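Updated March 2021

# Overnight Rye and Seed Crackers

These are thin, snappy crackers made from a stiff dough that rests in the fridge overnight. The recipe makes two large trays. You can start them after dinner and bake the next morning, or mix in the morning and bake at night. The dough doesn't mind a few extra hours.

I got the base recipe from Seo-ah Nam when we shared a kitchen in Dotcombe. She used all rye flour. I use part white flour so the dough rolls out without tearing, and I've added more salt.

## What you need

- 200 g dark rye flour
- 80 g all-purpose flour, plus more for rolling
- 80 g mixed seeds (sesame, flax, sunflower)
- 1 teaspoon fine salt
- 1/2 teaspoon baking powder
- 1 teaspoon caraway seeds, lightly crushed
- 4 tablespoons olive oil
- 1/2 cup cold water, plus a spoonful or two if needed
- Flaky salt for the top

You'll also need two baking sheets, parchment paper, a rolling pin and a pizza wheel or a sharp knife. If your sunflower seeds are large, chop them once or twice. Whole ones poke holes in the dough when you roll it thin.

## Mix the dough

1. Put both flours, the seeds, fine salt, baking powder and caraway in a large bowl. Stir well.
2. Pour in the oil and rub it through with your fingertips until there are no dry streaks.
3. Add the water all at once and stir with a fork. When it starts to clump, switch to your hand.
4. Press it together into a ball. It should feel like modeling clay. If it cracks when you squeeze it, add water one spoonful at a time.
5. Knead in the bowl for a minute. Rye doesn't get stretchy like bread dough, and more kneading won't change that.
6. Divide in half, flatten each half into a rectangle and wrap tightly.

Refrigerate for at least 8 hours. The flax soaks up water during this time, so the dough will be firmer when you take it out.

## Set up for rolling

Take the dough out 30 minutes before you want to roll. Cold dough splits at the edges.

You need more room than you might think. Each half rolls out to the size of a baking sheet, and you want space beside it for the pin, the flour and the second sheet of parchment. My counter is too short, so I work at a table. Clear it and wipe it down first, and check that it doesn't wobble when you lean on it.
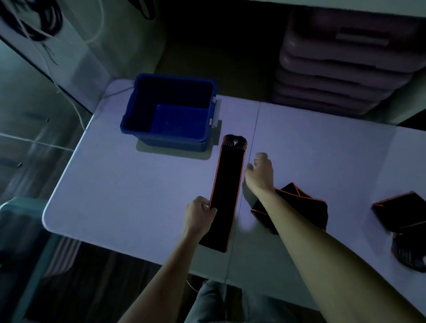 *Left hand holding the strip down on the folding table.*

Lay a damp dish towel flat on the surface and put a sheet of parchment over it. The towel stops the paper from sliding.

## Roll and cut

1. Dust the parchment lightly with flour and set one piece of dough in the middle.
2. Cover with a second sheet of parchment and roll from the center out. Turn the whole thing a quarter turn every few strokes.
3. Peel off the top sheet now and then, dust, and lay it back. This gets rid of wrinkles.
4. Stop when the dough is a little thicker than a sesame seed. The middle is usually the thick part, so run the pin over it again.
5. Remove the top sheet. Brush with a little water, scatter flaky salt and press it in gently with your palm.
6. Cut into rectangles with the pizza wheel. Leave them in place. They'll separate after baking.
7. Prick each cracker two or three times with a fork.

Slide the parchment with the dough onto a baking sheet. Repeat with the other half.

## Bake

Heat the oven to 350°F. Bake one sheet at a time on the middle rack for 18 to 22 minutes, turning the sheet after 10. The outside crackers brown first. Take those off with a spatula and give the rest another few minutes.

Cool completely on the sheet, then snap along the lines. If they still bend once cool, put them back in at 300°F for 5 minutes.

## Storing

They keep for two weeks in a tin with a tight lid. Don't put them away warm. Unbaked dough can be frozen for a month, well wrapped, and thawed overnight in the fridge.

## Variations

- **Fennel:** use it in place of caraway, same amount.
- **Cheese:** work 1/2 cup finely grated hard cheese in with the oil. Cut the fine salt by half and watch the last few minutes, as these brown faster.
- **Pepper:** a teaspoon of coarse black pepper in the dough, good with soft cheese.
- **All rye:** swap the white flour for rye and add an extra tablespoon of water. Roll it slightly thicker and patch any tears with your fingers.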